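Search this site Search Enter keyword

About Grostent

We rent, move and set up room furniture for schools, training centers and offices. Display stands mostly. Also folding tables, stacking chairs, whiteboards on legs, lecterns, coat racks, the long extension cords everybody forgets to ask for. You tell us the room and the hour, we bring it, put it where it goes, come back and get it.

Started by Marjatta Kauppinen and Darragh Ó Ceallaigh out of one half of a unit in Kurnidberg. Marjatta had been running exam halls for years and was tired of desks turning up with a leg missing. Darragh drove the van. He still drives the van, when we let him.

We now have 6 people, two vans and the whole unit. Last year we did 1,431 deliveries, which we know because Marjatta keeps the book and reads the total out loud every October when our year closes.

What we do

Short rentals, from a morning to a full term. Long rentals for buildings that are between furniture, usually a school waiting on a new wing. Room resets too: your hall is set for a concert at night and needs to be a testing room by 8 am, call us, we do a lot of those.

We also look after furniture you already own. Wheels, bolts, wobbly tops, chairs that pinch. Darragh does a walk through, writes a list, you pick what gets fixed. No charge for the walk if you're in town.

The stands

Big screens are the thing people call about most, so we carry more stands than anything else. 81 of them at last check. They have to go through normal doors, they have to stay put when a kid leans on them and they can't look terrible in a board room. That rules out a surprising amount of what is for sale.

We like a wide flat foot. Narrow feet save floor space but you pay for it the first time somebody pulls on a cable. Rounded corners on the base, please, anyone who has walked into a square one in socks will agree with Marjatta on this. Dark colors hide scuffs. Ours get cleaned and the bolts checked between every rental, and the base gets wiped last becuase that's where all the shoe marks end up.
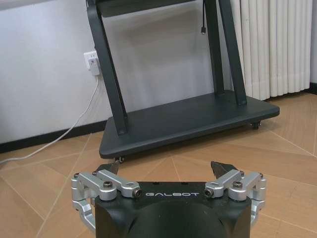 Dark gray mobile display stand, wide base with rounded corners.

If you're measuring up for one, give us the size of the screen, the width of your narrowest door and whether there's an elevator. Also where the outlet is. Please tell us where the outlet is. A stand against the wall is easy, a stand in the middle of a gym needs a cord and tape and a bit more time, and we'd sooner bring the tape than go back for it.

Screens themselves we don't rent. People ask every week. We'll mount yours if you have the bracket that came with it, and if you don't, send a photo of the back and we'll see what's on the shelf.

Who we work with

Schools first. The Pitkänen adult learning center has had us in every term since we opened, they take stands and two-person tables and send the tables back cleaner than they got them. Gridov, the print shop over the road, borrows chairs for their open evening and pays us in posters. After that it's offices, a couple of churches, a dance studio, one very large wedding we don't talk about much.

We're small and plan to stay a size where whoever answers the phone has carried the thing you're asking about.

How it works

Call or email with the date, the room and a list. A rough list is fine. We send a price the same day if you reach us before 3 pm, next morning if not. Delivery inside Kurnidberg is in the price. Outside of town we charge by the mile and tell you first.

Someone has to be there to let us in. We don't need help carrying but we do need the door open and the floor clear. At pickup just leave things where they are, don't fold or stack anything, we have a way we load it and it goes faster.

Broke something? Tell us. Wheels and glides are on us, tops and frames we talk about. Most times it's a ten minute fix.

Working here

We hire van crew ahead of the fall rush. You need a license, decent boots and some patience with stairwells. Shifts start at 6 and finish early afternoon. Lunch is on the company when there's an evening job as well. Write to Darragh, say what you've done before and when you can start, a long resumé isnt needed.

Visiting

The unit is open mornings for anyone who wants to look at stands and chairs before booking. Park on the side with the loading door, ring the bell, ring it twice if the radio's on.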